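4.2 Getting the planner to stop hugging the table

I'll be upfront that this section exists since our first set of results embarrassed us. We had a motion planner, Kamel, that did well on every single-arm benchmark we threw at it, and when we switched it over to two arms it started producing paths that were legal and also kind of awful. They skimmed past furniture by a hair. They swung one elbow behind the torso for no reason I could find. Noeline Katene, who wrote most of the collision code, spent a good part of November staring at those paths with me, and what follows is what we changed.

The setup first. All the runs in this section are in simulation, in the Unedstead rooms (Section 3.1). Each run starts from a random arm pose, picks one goal pose per gripper, and asks Kamel for a joint path for both arms at once. We give it 3000 samples and then cut it off. If there's no path by then, the run counts as a failure, even when we can see by eye that an easy path was sitting right there. That was a choice we argued over, and I still think it's the fair one, given that a person waiting on a robot doesn't care how close the search came.

The old version checked each arm against the room, then checked the arms against each other, and only looked at the torso at the very end. Cheap checks first, expensive ones last – pretty standard stuff. The trouble is that with two arms mounted on one body, a lot of samples die on that last check, so we were paying for everything before it and then throwing the sample away. Moving the torso check to the front felt almost too simple to write up. It also freed up enough time that we could afford the thing we really wanted, a soft clearance cost.
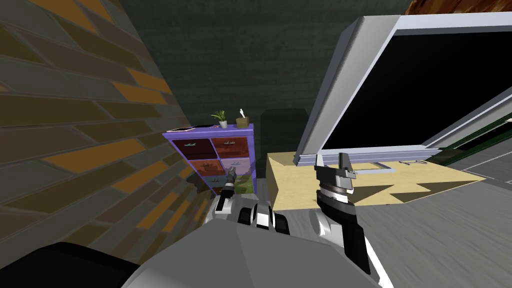 Figure 6. View from the robot in one of the Unedstead rooms, with both grippers in sight.

The clearance cost is a penalty that grows as any link gets closer to any obstacle, and it fades to zero past a set distance. Our first try used a single distance for the whole room, and it was a mess. A distance that kept the arms politely away from big flat things made it impossible to reach into anything. So now each obstacle carries its own distance, set by what kind of thing it is. In the room of Figure 6, the cube cabinet gets a short one, as we want the left gripper to be able to come right up to the fabric drawers, and the brick wall gets a long one, as there's nothing over there worth touching. The laptop on the table was the tricky case. Its lid stands up well above the tabletop, and our early obstacle model wrapped the whole machine in one box, so Kamel believed there was a solid block where there's mostly air over the keyboard. We split it into two thin slabs, base and lid, and the right arm quit taking the scenic route.

Splitting boxes by hand doesn't scale, of course. Noeline wrote a small tool, Praltutgate, that takes an object mesh and keeps cutting it until the leftover empty space in each box drops under a threshold. Furniture usually needs just a few cuts. Plants are a pain. We ended up capping the tool at 164 boxes per room, and once it hits the cap it goes for the cuts that remove the most empty space and leaves the rest alone. You could do this with signed distance fields instead, and we did try, but rebuilding the field each time an object moved ate up everything we'd saved on the torso check.

One more change, and it's a small one. The two arms used to share a single step size during the search, so an arm with a short way to go kept overshooting while the other was still crossing the room. Now each arm scales its own step by its remaining distance to goal. We added this late, after the Prondadville comparison runs were already done, so the numbers in Section 5 report it on its own line and I'd ask you to read them that way.

What we haven't fixed is the elbow. It still swings wide now and then, mostly when the goal sits low and close to the body. We smooth each path with 1000 shortcut attempts, and smoothing trims the swing without getting rid of it. My guess is that the clearance cost is pushing the elbow away from the torso harder than it should, and we plan to try a separate weight for self-clearance in the next release.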